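I have led youth groups on night hikes for long enough to have an opinion about headlamps, and my opinion is that most kids should leave them in the pack.

Last May we took a group up the Tirkier trail after supper. Every one of them had a light, and a few had the Fladamon that runs at 500 lumens. It's a good lamp for finding a lost tent stake. On an easy path under a half moon it's too much. The kids saw a white circle on the ground and nothing else. When they turned to talk to each other, they blinded whoever was next to them, and then we all stood and waited.

At the Hosa creek crossing I asked for lights out. There was some complaining. After a while they could make out the rocks, the far bank and each other, and the talking dropped off without anyone being told.

Austra Eglītis, who was leading with me, disagrees. She says a twisted ankle in the dark is the leader's fault, and she wants one lamp on at the front and one at the back at all times. I can live with that. Two lights for a whole group is still a long way from what we usually do.

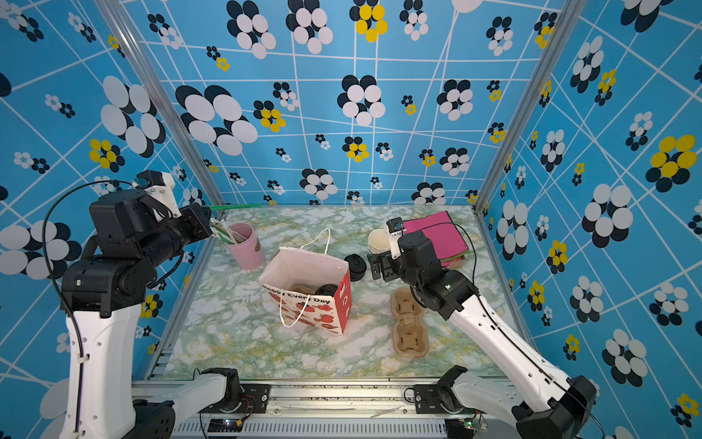

*Two robot arms at a marble-patterned tabletop, with flowered blue wallpaper behind.*

My rule now is simple. Everyone carries a lamp and checks it before we leave. It stays off unless a leader calls for it, or unless you're scared, and then you turn it on and point it at your feet. We'll try it on the Cuervo loop next — 4 miles, mostly flat.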